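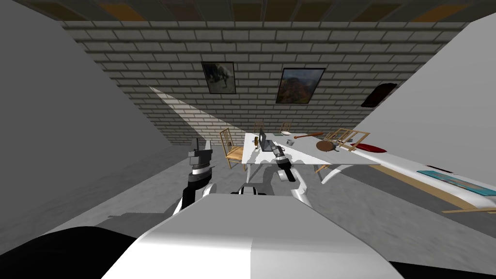 A laptop on the long white table.

Jalldale have put out a new single, their first since they left Wanddale Records, and I've had it on most of the week. It's called Eline and it runs a little under four minutes. The label was slow to let them go, from what I heard, and two finished songs stayed behind with it.

I saw them in January in a room that holds 503 people. It was full by the second song. They played for 70 minutes and did Eline near the end, slower than the recorded version and without the vocal sample. I liked it better that way. The single has the sample all over the first half, and the bass doesn't come in until the second verse.

Flynn Lockyer mixed it. He also did the Sotomayor EP that I wrote up last year, and the drums have the same dry sound. The tempo is 107, slow for them. There's a remix coming that speeds it up, but I haven't heard it yet.

The vinyl is $30 with shipping, and it has only the one extra track, an instrumental. I'll probably wait for the album. They've said it's finished and they're talking to two labels.

Next post will be the Sotomayor show, if I get a ticket.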